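Sat 29 November

1/ We have a house standard for robots handling processors. It runs to seven pages and one of them is a cover sheet. A thread on the parts of it I would defend in a pub.

2/ Rule one: the job card names the exact part. "A Xeon" won't do. "The one from the Dell" will get the card handed back to you with a look. We have 213 cards on file, and the early ones read like shopping lists written on a bus.

3/ Rule two: stop above the socket before doing anything to it. The arm comes in, holds still, and a person looks at the wrist view on a proper screen. Is the lever where the card says it is? Are the fingers clear of the metal frame? Only then does anyone press the button.

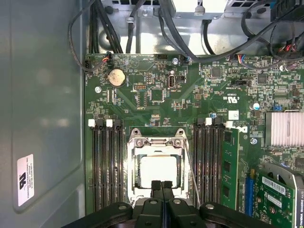

Fingertips just short of the socket frame, processor in its seat.

4/ People hate rule two. It is dull and it makes demos longer. Kevberg, our scheduling software, hates it as well and logs every hold as "idle", in red. We have asked for another colour. We've been offered a darker red.

5/ Rule three is about memory modules, and is mostly the word "don't". If there's a stick standing next to the socket, the route in and out is planned as if it were taller than it is. The same goes for graphics cards and heatsinks. Cables get their own paragraph, as cables have no respect for planning.

6/ Rule four: the fingers hold the processor by its edges, with the lid facing up. Never pinch it top to bottom. The first draft said "grip appropriately", a phrase that has never stopped anyone doing anything.

7/ Rule five: no carrying a processor over an open socket unless you're putting it in or taking it out. No shortcuts across, no hovering while you look for your tea. If you have to wait, wait to one side, over something that doesn't have contacts in it.
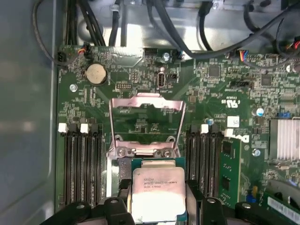
STRAZDS WORKSHOP | Handling Standards Group

8/ Rule six: read the markings out loud before you go on. This one says INTEL XEON E5-1630V3, then SR20L 3.70GHZ. Out loud feels silly. It also makes you read all of it, where your eyes would happily give up after "XEON" and fill in the rest from memory.

9/ Speaking of which, the card must say which way round the part goes, with a sketch. Words like "left" are banned unless you say whose left. The robot's left, your left and the left of the person leaning over the bench have been three different places in the same meeting.

10/ Rule seven is the limit on practice boards. 200 cycles on one socket and it gets a sticker and goes on the retired shelf. Someone wanted 1,000. Someone else asked if they'd like to buy the sockets.

11/ Things still being argued about: whether the load frame may be opened by the robot or only by hand (I say by hand until February, then we look again), and whether Fosonier, the checklist app, should let you tick every box at once. It does at present. I have views.

12/ Someone always asks if they can just use the Zurkex template. You can. It's a decent template. It was written for moving boxes, so please go through it and take out the bit about forklifts.

13/ Next thread will be on gripper cleaning, which has its own page and, I'm sorry to say, an appendix.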